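Signage and rendering services – frequently asked questions

What do I need to send before work starts?
Send the logo as a vector file, a dimensioned drawing or survey of the building face, and the name of the person who can approve proofs. If no vector file exists, Isitz redraws the logo as a separate line item.

How many concepts are included?
A standard identity package includes 4 concepts. Two rounds of changes are covered. Further rounds are billed by the hour. 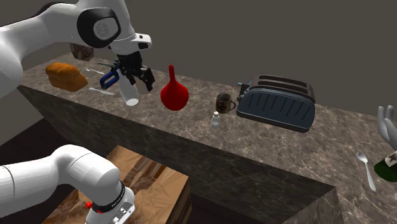
What file formats are delivered at the end of a job?
Final logos are supplied as PDF, SVG and PNG. Sign artwork is supplied as PDF at 1:10 scale, with fonts converted to outlines. Native working files stay on our server unless the contract lists them.

Are renderings accurate enough for a permit application?
They show placement, proportion and finish. Most permit offices also want a stamped drawing, and that comes from the sign fabricator. For the Munance rooftop sign, the rendering and the fabricator's drawing were filed together in June.

Can you match an existing brand color?
Supply a Pantone or RAL number. A color taken from a website or a printed menu will be treated as approximate – we ask for sign-off on a painted sample before fabrication.
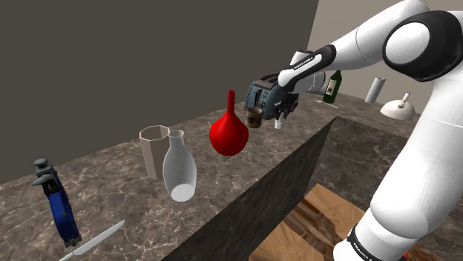 Kitchen counter rendering with toaster and robot arm.

Do you handle printing?
Menus, cards and window vinyl are sent to Sandhu. The minimum order is 25 for menus and 700 for cards. Window vinyl has no minimum.

Who owns the artwork?
Ownership of the chosen concept passes to the client on final payment. Rejected concepts remain with Isitz.

How do I report a fault in delivered files?
Write to Iwona Sikora in production and quote the job number from the invoice, for example 553. Corrections to our own errors are free for one year.

Last updated 11th November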